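4.2 Registering a party for an election

Ereria will not let you enter candidates until the party itself has been registered. Have the party's registration certificate and its signed statutes on hand before you begin.

1. Sign in to Ereria with a district office account. Observer accounts can read party records but cannot add them.

2. Open Parties, then New Record. Type the full name exactly as it appears on the certificate, including hyphens.

3. Enter the short name to be printed on the ballot. The limit is 40 characters, counting spaces.

4. Under Affiliation, choose Independent, Member or Applicant. Use Applicant if the party has asked to join an alliance but has no written answer yet.

Note: An Applicant record can be changed to Member up to 20 days before the vote. After that the field is locked – only the national office can open it.

5. Upload the statutes as a single file. Scans larger than 3000 KB are rejected without a message, so check the size first. 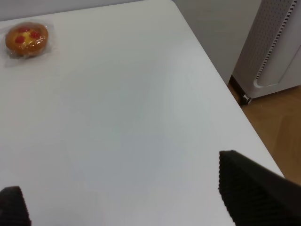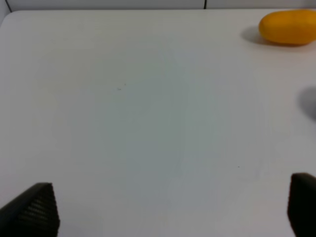 6. Enter the number of supporting signatures. In the Plesiddale district the minimum is 436. Other districts set their own minimum, shown next to the field.

7. Select Check Record. Missing fields are marked in red. Correct them and select Check Record again.

8. Select Submit. The status changes from Draft to Pending, and a receipt number appears at the top of the page. Write the number down or print the page.

Caution: Do not submit a second record for the same party while the first is Pending. Both records will be frozen until the national office removes one of them.

If the party is part of a joint list, register each member party separately, then go to section 4.3 to create the list. The order of parties on a joint list is set there and has no link to the order in which they were registered.

To withdraw a Pending record, open it and select Withdraw. A withdrawn record stays visible to observers, and its receipt number is not used again.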